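Sorcombe 4 Work Surface
Drondudex Bench Furniture — Product data

Order code: DR-SC4-799
Finish: matte white
Supplied: flat, with legs and fixings
Lead time: 11 working days from order

Overview

The Sorcombe 4 is a plain white work table for sorting, packing, light assembly and tabletop handling. The top is flat and undrilled, with no molded lip, cable slot or printed grid. Accessories clamp to the underside or stand on the surface.

It replaces the Sorcombe 3. The leg frame and fixing pattern carry over, so existing Sorcombe 3 shelves and drawer units fit without adapters. The older gloss top is no longer stocked.

Surface

The matte finish was chosen for even lighting and low glare under overhead fixtures. White will still read as gray in shade, and the tone varies across the top where light comes from one side. Customers matching two or more tables should place them under the same light before comparing color.

The top may be used bare or covered with Paju liner sheet, a smooth matte white paper sold by the roll. Liner is recommended for adhesive work, inks and anything that sheds grit. Where two sheets meet, or where a sheet has been folded for shipping, a faint line can remain. It can be reduced by rolling the sheet against the fold and leaving it overnight under a flat board.

Dimensions and load

Top length: 1400 mm
Top depth: 799 mm
Working height: 4 fixed settings, selected at assembly
Leg frames: 2, welded, bolted to the top
Leveling feet: adjustable, up to 11 mm

The rated load applies to a static weight spread over the whole top. Do not stand on the table or load one corner with a vise. A crossbar kit is available for heavier point loads — order it with the table, as the legs need to be drilled before coating.

Assembly

Two people are needed. Lay the top face down on a blanket. Fit both leg frames finger tight, check that they are square to the long edge, then tighten the bolts in diagonal order. Turn the table over by the frames, not by the top. Level it in its final position and recheck the bolts after one week of use.

Cleaning

Wipe with a damp cloth and mild soap. Dry at once. Do not use scouring pads, acetone or melamine foam, all of which polish the matte finish and leave shiny patches that cannot be removed. Pencil comes off with a white vinyl eraser. Change the liner when it is marked.

In use
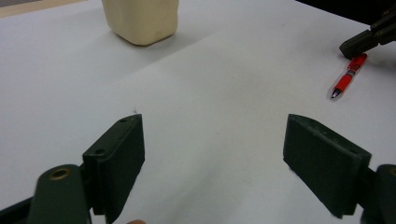
White work surface, clear between two open dark green gripper fingers.

Options

Paju liner sheet, roll
Dadell under-top drawer, single or double
Dadell rear shelf, bolts to leg frame
Crossbar kit (factory fitted only)
Replacement leveling feet, set of 4

Returns and spares

Unassembled tables can be returned in the original carton. Tops that have been bolted to a frame are treated as used. Spare bolts and feet are held for all Sorcombe models — quote the code on the label under the top.

Product questions: Kadri Navickas, technical sales
Spares and returns: Ngan-ling Shek

Data sheet revised 25/05/2019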